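How to clean a worn headband pad

The padding on a headphone band picks up hair grease and skin oil long before the rest wears out. Cleaning it takes very little time and needs nothing you don't already have in the kitchen.

You will need:
A small bowl of lukewarm water
A drop of washing-up liquid
3 soft cloths
A dry toothbrush

Unplug the headphones and lay them on a plain, light surface so that you can see any flakes that come off. Go along the pad with the dry toothbrush, using short strokes, and work into the place where the padding meets the bare band. Dust collects there.

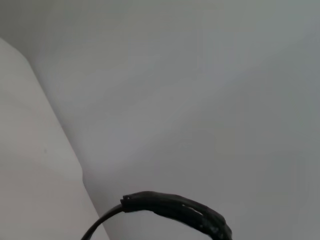 Black headband-like object, with lighter streaks and scuffs on the padded part.

Dip the first cloth in the soapy water and wring it out hard. Wipe the pad from one end to the other without scrubbing. Go over it again with the second cloth, dampened with clean water, then dry it with the third.

Grey marks that stay after two wipes are usually wear in the covering. Leave them alone. If the covering has started to peel, stop cleaning and fit a zip-on cover. Mine is a Dudavis and has lasted since December.

Let the pad air for a few hours before you put the headphones back on.

Ehab Mahrous, 18 July 2018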